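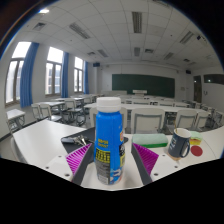

Liquids on the desk next to the laptop – where do you draw the line?

Altow Boards > Workspace > Desk setup and storage
Page 1 of 1

kettleblack
Posted 8 Jul 2019

I share a white desk with one other person. Standing inventory: laptop, keys, mug on a coaster, one bottle with a wide screw cap, a soft pack of something, small items. I want a rule for drinks and bottles that both of us can follow. Current proposal is nothing liquid on the same side as the laptop. The other party says a capped bottle doesn't count as liquid.

Desk top is a Hisis, white, rounded corners. No cable tray.

orrin_56
Replies: 183

A capped bottle is a closed container. Treat it like a stapler. The mug is the problem, particularly with a spoon or stirrer left standing in it. The handle sticks up above the rim, a sleeve catches it and the mug goes over. Take the spoon out and you have removed most of the risk.

Heikki Vainio
Moderator

Disagree on the bottle. A screw cap is closed when somebody has closed it. People set the cap back on a quarter turn and walk off. I write off one keyboard a year at the office this way and the mug users are not the ones responsible.

Rule we use: bottles and mugs on the right, electronics on the left, 193 mm minimum between them. That is the width of the drawer front, so it can be checked without a ruler.

orrin_56

193 mm does nothing for a full bottle going over on a flat top. It will run further than that.

Heikki Vainio
Moderator

It does something for a mug. For a bottle, use a tray with a lip. Rautiainen sells a shallow one, 56 mm deep, which also stops the bottle from sliding.

pelmet

Separate point. Keys do not belong on a laptop lid. I did that for one winter and the lid looks like a skate rink. A hook on the side of the desk fixes it.

kettleblack

Keys noted. They go on whatever is flat and nearest the door. I'll put up a hook.

On the tray: wouldn't a coaster do for the bottle as well? There is one under the mug already.

Heikki Vainio
Moderator

A coaster protects the finish from rings. It does not contain a spill. Two different jobs.

dunmere_j

I'd go the other way and raise the laptop. I have a Flultel riser and have stopped caring what is on the desk. Anything that spills goes underneath – paper towels, done. Check the rubber feet, mine came loose in October and had to be glued.

orrin_56

Riser is the better answer if you type on a separate keyboard. If you don't, your wrists will complain before the mug ever goes over.

kettleblack

No separate keyboard. Going with the tray for the bottle, spoon out of the mug, hook for the keys. Other party has agreed to the first two and considers the hook excessive.

pelmet

Use the adhesive kind with the 2,000 g rating. The lighter one drops off if you hang a full bunch on it.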